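Meet the Trovlow Kit: a robot arm you can teach
A page for curious readers aged eight and up

Have you ever tried to pick up a pencil while wearing thick winter gloves? It's tricky! You can't feel the pencil very well, so you squeeze too hard or not hard enough, and sometimes it rolls away under the table. Robots have that problem every single day.

The Trovlow kit is a robot arm made by a company called Alimik. It comes in a box with 185 parts, and a class or a club can build it together and then teach it to do jobs. We've been trying it out, and we think it's brilliant fun (with one or two grumbles, which we'll get to).

What is a robot arm?

Hold your own arm out in front of you. It bends at the shoulder, the elbow and the wrist. Now wiggle your hand round in a circle. All those bendy places are called joints, and a robot arm has joints too. Inside each one is a motor, which is a machine that turns when electricity goes through it. When the motors turn together, the arm can reach up, stretch out or fold itself away.

At the end of your arm you have a hand with four fingers and a thumb. At the end of the Trovlow arm there is a gripper with just 2 fingers. That doesn't sound like many, does it? Try it yourself! Use only your thumb and one finger and see what you can pick up. A sock is easy. A coin lying flat on a table is surprisingly hard.

How does it know where things are?

Near the gripper there is a little camera. It goes wherever the gripper goes, so it gets a very close view of whatever the robot is reaching for. Imagine having an eye on your wrist! You could look behind the sofa without bending down.

A camera on its own doesn't understand anything, though. When you look at a mug, your brain says "mug" before you've even thought about it. A robot's computer only gets lots of tiny coloured dots, called pixels. It has to work out which dots belong together, where one thing stops and the next thing starts, and how far away everything is. Dark corners are hard. Shiny things are hard. Pale things next to other pale things are hard as well.

How do you teach it?

You show it! The kit has a pair of handles, and when you move the handles the arm copies you. Each time you do a job from start to finish, the computer saves the pictures and the movements. One go is called a demonstration. Do the same job lots of times and the computer begins to spot the pattern — a bit like learning a dance by watching somebody do the steps again and again.

Sneha Dhillon, who helped us test the kit, gave the arm 50 demonstrations of one small job. Her tip is to go slowly and not worry about being perfect. Teguh Chin went much too fast on his first turn and had to start over, so he agrees with her.

What we liked, and what we didn't

The handles are lovely. They move smoothly and they are the right size for smaller hands. The instruction book has big drawings, and the spare screws come in their own bag. Hooray for spare screws!

The cable is too short. We had to move our table nearer to the wall. The gripper fingers are also black, so when the robot is working somewhere dark it can be hard to tell where a finger ends and a shadow begins.

What does the robot see?

Now for the best bit, a view from down by the gripper. Look for the two dark fingers near the bottom, then find the pointed tip of the left one against the big pale panel. 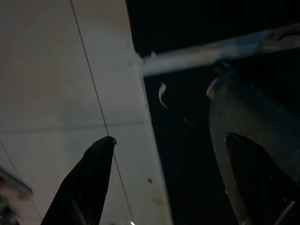 Page last changed: Jun 18, 2023

Did you find them? The gap between the fingers is wide, so there is room for something to fit in it. Now see if you can spot a small curved white piece against the black. We wondered if it might be paper or plastic. What do you think it could be?

Words to remember

Joint: a place where the arm bends.
Gripper: the robot's hand.
Pixel: one tiny dot in a picture.
Demonstration: one go at showing the robot a job.

Try this at home

Ask a friend to close their eyes and be the robot. Put a spoon on the table and guide their hand to it using only the words left, right, forward, back, up, down, open and close. Then swap places. You'll soon find out how many instructions it takes to pick up one spoon!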